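The Rug Question

I have now owned the same rug for 11 days, and I have spent more time thinking about it than I spent thinking about college.

Some background. When I moved into this apartment in August, the living room had a bare floor, two windows and an echo. I could sneeze in there and hear a second opinion. Everybody who visited stood in the doorway, looked at all that floor and said the word "potential," which people also say about nephews.

So I knew I needed a rug. What I did not know is that there are rules, and that the rules were written by people with bigger living rooms. The front legs of the sofa go on the rug. Or all the legs do. Or none of them, if you want your furniture to look like it is waiting for a bus. I read three articles and came away with four positions.

My friend Witold Witkowska has opinions about this sort of thing, and owns a laser measure. His advice was to put painter's tape on the floor in the shape of the rug I wanted and live with it for a week. I did. I vacuumed around it. By the fourth day I had stopped walking across the tape, like a cow that has been trained on an electric fence, and by the sixth I had grown fond of it and was wondering if I could just leave it there.

The tape told me I wanted a big rug. My bank account had been hoping for a bath mat.

The first candidate was at a showroom, the kind where they offer you sparkling water before you have seen a price. It was handwoven, from a line called Stougaard, and the color was listed as Oat. The one next to it was also beige and was listed as Dune. I asked the salesman what the difference was and he turned over a corner of each and let me look at the backs for a while. Then I found the tag. It was $2976. I drank the rest of the water, feeling I had earned it, and went home.

The second candidate came from the internet and cost $88, and I would like to be fair to it. It arrived folded into a bag smaller than my pillow. It was described as "plush." I have owned paper towels with more loft. It also had a crease down the middle that I was told would relax, and I put books on it, and then the coffee table, and then I lay on it myself for most of a football game. The crease is probably still there. The rug is now at my brother's place, in a hallway with poor lighting, where the two of them seem happy.

Somewhere between those I bought the one I have now. It's a Likano, secondhand, from a man across town who was moving to a place with carpet and had the look of someone who had lost an argument. Wool, flat weave, a sort of faded brick color with a dark border. He helped me get it into the car. It stuck out the back window the entire drive home and I got a thumbs-up from a guy in a van.

And I unrolled it, and it was perfect, and the whole rest of the room looked terrible.

I had not been warned about this part. The walls, which had been white, were suddenly a kind of dental white. The curtains looked like something from a motel that had changed hands. My gray sofa, which I defended for years against a number of critics, turned slightly purple. I'm not imagining it. I had Witold over and he got down on the floor with his head near the upholstery and said "huh," and that's as close as he comes to bad news.

So now I'm looking at paint. I have six sample squares up on the wall behind the sofa. The front-runner is called Grikine, which is a green, or in the evening a brown. The runner-up is a pale blue-green I picked because of my dishes. I know you aren't supposed to choose a wall color from a plate. I've tried choosing one from a fan deck with 2000 little rectangles in it, and I'd take the plate. 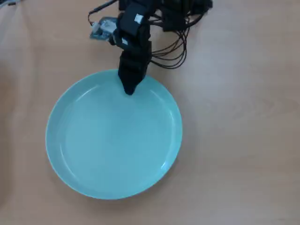
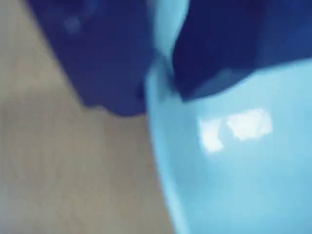
The trouble with the blue-green is that it may be fighting the brick. On some mornings the two of them look like a nice old tile floor somewhere, and on others they look like a bus company. I moved the sample square to the other side of the window and it got better. I moved it back and it stayed better, so either my eyes have adjusted or I was hungry the first time.

I've also been told I should sort out the lamps before I do anything with paint. There's a floor lamp in my cart, the Cunum, with a linen shade, and it has been in there so long that the store has started writing to me about it in a tone of concern. But a new lamp needs a table next to it, and the table I have is the wrong height, and I can see exactly where this goes. It goes to the showroom with the sparkling water.

For now, the front legs are on the rug. The back legs are on the floor. There's still a bit of blue tape by the radiator that I keep meaning to pull up, and I've ordered two more sample pots, both green.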